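Subject: Re: [brirkatside-gardens] Second-hand tubs for water plants
Date: 7/5/21

Hello all, my answers are under the picture, in the same order as the questions.

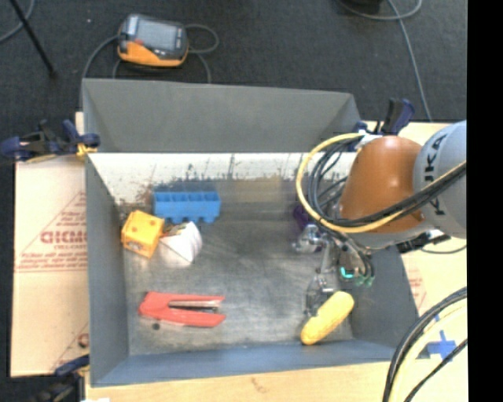

1. THE SIZE OF THE TUB

On the list it was written:

> I have only a small yard in Istadgate and I would like to keep one
> water lily and maybe some rushes. Must I dig a pond, or is a tub
> enough? The garden center wants 1,000 for a lined one and this is
> too much for me. Also, does it matter if the tub is old and has
> scratches? And when do I put the plants in?

A tub is enough for one small lily. Please do not buy the big kinds, they will fill the tub in one summer and then they make only leaves. I have kept the same dwarf lily for six years in a tub which I bought second-hand at Rumia for 690, and it flowers every year except the first one.

Width is more important than depth. The leaves need a place to lie flat on the water. If they must stand up over each other, the plant is not happy and you will see fewer flowers.

2. SCRATCHES AND OLD MARKS

A used grey bin can have many scuffs and smudges on the inside, and fine scratches on the floor. I don't worry about these. After one season there is a thin green layer on all the walls and you will not see them anymore. What I worry about is a crack. Fill the tub to the top, mark the water line with a pencil, and leave it for two nights in a place without sun. If the line is much higher than the water in the morning, look for another tub.

Please ask also what was kept in it before. I would not take one that had oil or paint. Wash it with hot water and a brush, no soap.

3. WHEN TO PLANT

I plant in June, when the nights are warm. You are a little late now, but a lily in a pot from the shop can still go in. Put the pot on a brick first, so the leaves reach the surface, and take the brick away when the stems are longer. The rushes can stay on the brick always.

For soil I use heavy garden soil with small stones on top. The bags of soil for house plants are too light and everything swims up. I made this mistake with my first lily and I was cleaning the water until autumn.

4. WINTER

In Istadgate the frost is stronger than here by the river, so I think you should move the lily pot to a cool cellar in a bucket with some water. The rushes can stay outside.

One question from me also. Does anyone on the list still have the old Vaněk plant catalog, with the yellow iris that stays short? I had two of them from there and lost both, and the new catalog has only the tall one. I can exchange for mint or marsh marigold, I have too much of both.

Greetings from Brirkatside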